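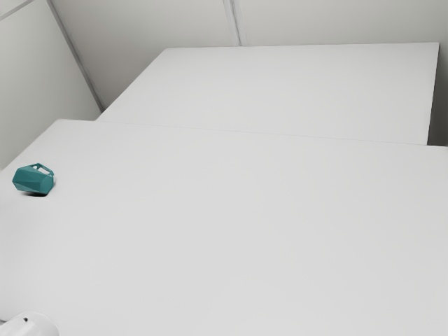
3. Puesta en marcha de la cizalla Galeletti 237

Sección revisada por Damian Ostrowski, taller de encuadernación Pitmont. 11 de agosto de 2021.

Esta sección sustituye al folleto que viene en la caja. El folleto promete que la cizalla sale «lista para cortar» de fábrica. Ninguna de las que han pasado por el taller cortaba a escuadra al sacarla del embalaje, así que conviene tomar la frase como publicidad y seguir los pasos completos, también si la máquina es nueva o la ha ajustado el vendedor.

3.1 Antes de empezar

Hace falta una mesa estable, de superficie lisa, y otra para apoyar los pliegos. Se puede trabajar con una sola, pero el papel acaba debajo de la palanca o en el suelo. Una superficie clara ayuda a ver los recortes finos y las virutas de cartón, que se cuelan bajo la base y la desnivelan.

Tenga a mano:

Llave Allen de 4 mm (la incluida en la caja es blanda y redondea los tornillos; use otra).
Escuadra metálica de encuadernador. Las de plástico no sirven para comprobar nada.
Nivel de burbuja corto.
Paño sin pelusa y alcohol isopropílico.
Papel de pruebas de 80 g y un resto de cartón gris.
Guantes anticorte para la mano que no maneja la palanca.

Precaución: la cuchilla viene con una funda de plástico amarillo que parece firme y se desliza con facilidad. No levante la máquina por la palanca ni por la funda.

3.2 Desembalaje y colocación

1. Abra la caja por arriba y saque primero la regla trasera y la bolsa de tornillería. Cuente las piezas con la lista de la contraportada. En las cajas con etiqueta de Plenilcombe, el distribuidor, la lista corresponde a veces al modelo anterior y menciona una varilla tope que ya no se fabrica. No la reclame.

2. Levante la cizalla por la base entre dos personas. El folleto dice que basta una. Puede ser, si esa una no tiene que usar la espalda al día siguiente.

3. Apóyela en la mesa con la palanca a su derecha y la regla trasera hacia la pared. Deje libre el recorrido entero de la palanca.

4. Retire el protector de las patas de goma. Si se queda puesto, la base patina al primer corte fuerte.

5. Ponga el nivel sobre la base, primero a lo ancho y luego en profundidad. Corrija con las patas roscadas. Si el tablero está combado no habrá forma de nivelar: cambie de mesa. Las cuñas de cartón doblado aguantan una semana.

Nota: se venden alfombrillas «antivibración» para esta máquina. Probamos dos modelos y la base se hundía más de un lado que del otro. No las recomendamos.

3.3 Limpieza inicial de la cuchilla

La cuchilla sale de fábrica con una película de aceite. El folleto la llama «protección permanente» y aconseja no tocarla. Es aceite y mancha los primeros pliegos.

1. Bloquee la palanca arriba con el pasador rojo. Tire de ella hacia abajo, con poca fuerza, para comprobar que el pasador ha entrado.

2. Póngase el guante. Humedezca el paño con alcohol y pase la hoja desde el lomo hacia el filo, nunca a lo largo del filo.

3. Repita por la cara interior. Se llega mal; enrolle el paño en una plegadera plana.

4. Deje evaporar el alcohol antes de cortar.

Precaución: el pasador rojo es la única sujeción de la palanca. El muelle interior frena la caída pero no la detiene, diga lo que diga el dibujo de la página dos del folleto.

3.4 Ajuste de la regla trasera

Es la parte que más tiempo lleva y la que casi todo el mundo se salta, confiando en la escala grabada. La escala está bien impresa. Lo que falla es el punto donde la atornillan.

1. Afloje los dos tornillos de la regla media vuelta. No los saque.

2. Apoye el lado largo de la escuadra en la regla y el corto contra la contracuchilla. Mire a contraluz. Si entra luz por un extremo, la regla está girada.

3. Empuje la regla con el pulgar hasta que la rendija desaparezca. Los toques deben ser muy pequeños.

4. Apriete primero el tornillo izquierdo y después el derecho. Al apretar, la regla vuelve a moverse un poco. Compruebe con la escuadra otra vez y repita si hace falta; lo normal es que la haga.

5. Corte una hoja de prueba, gírela sobre sí misma y córtela de nuevo por el lado opuesto. Dóblela por la mitad. Si las esquinas coinciden, puede seguir. Si no coinciden, vuelva al paso 2.

Nota: hay quien ajusta la regla con la esquina de una hoja recién salida del paquete, dando por hecho que el papel viene a escuadra. Nosotros medimos varios paquetes de la misma marca y no nos fiamos.

3.5 Presión del pisador

1. Gire el pomo del pisador hasta el tope, en sentido antihorario.

2. Coloque 8 hojas de papel de pruebas contra la regla.

3. Baje el pisador y gire el pomo en sentido horario hasta que las hojas no se muevan al tirar con dos dedos.

4. Corte. Si la última hoja sale más larga que la primera, falta presión. Si el papel queda marcado, sobra.

5. Repita con el cartón gris, que pide más presión. Anote las dos posiciones del pomo con lápiz en la base; las marcas de fábrica van numeradas del uno al diez y no hemos encontrado relación entre esos números y ningún material conocido.

Precaución: no supere la capacidad indicada en la placa. Dice también que la máquina admite cartón contracolado «de cualquier gramaje». No la crea. Con cartón grueso la cuchilla se desvía y el canto queda en bisel, y después de unos cuantos cortes así hay que afilar.

3.6 Primeros cortes

1. Haga los primeros cortes en papel fino y a velocidad constante. Detener la palanca a mitad de recorrido deja un escalón en el canto.

2. Escuche. Un roce continuo y suave es correcto. Un chasquido siempre en el mismo punto indica una mella o un resto de papel en la contracuchilla.

3. Retire los recortes con un pincel, con la palanca bloqueada.

4. Al acabar, baje la cuchilla, cierre el pestillo lateral y ponga la funda.

3.7 Mantenimiento

Lubrique el eje de la palanca con una gota de aceite fino cuando note resistencia. El calendario de engrase del folleto es mensual y coincide, casualidad o no, con la duración del frasquito de la marca. En el taller engrasamos en octubre, al volver los cursos, y el resto del año según haga falta.

Para el afilado, la hoja se envía fuera. Nosotros la mandamos a Czerwiński y vuelve con el ángulo correcto. Los afiladores de mano que se anuncian para cizallas redondean el filo — el corte mejora un par de días y luego empeora de golpe.

No guarde la máquina bajo una ventana. Tampoco la use como pisapapeles de los libros en prensa, por mucho que pese.

3.8 Problemas frecuentes

El corte sale en curva. Revise el pisador (3.5) antes de tocar nada más. Si sigue igual, la cuchilla está floja en su soporte.

El corte sale recto pero torcido. Regla trasera (3.4).

El papel se desgarra al final del recorrido. Filo gastado, o papel húmedo. Pruebe primero con otro paquete.

La palanca cae sola. Deje de usar la máquina. El servicio técnico suele contestar que es «un comportamiento normal del muelle»; pida la respuesta por escrito y exija la reparación.

La escala no coincide con la medida real. Mida con una regla metálica y olvídese de la escala.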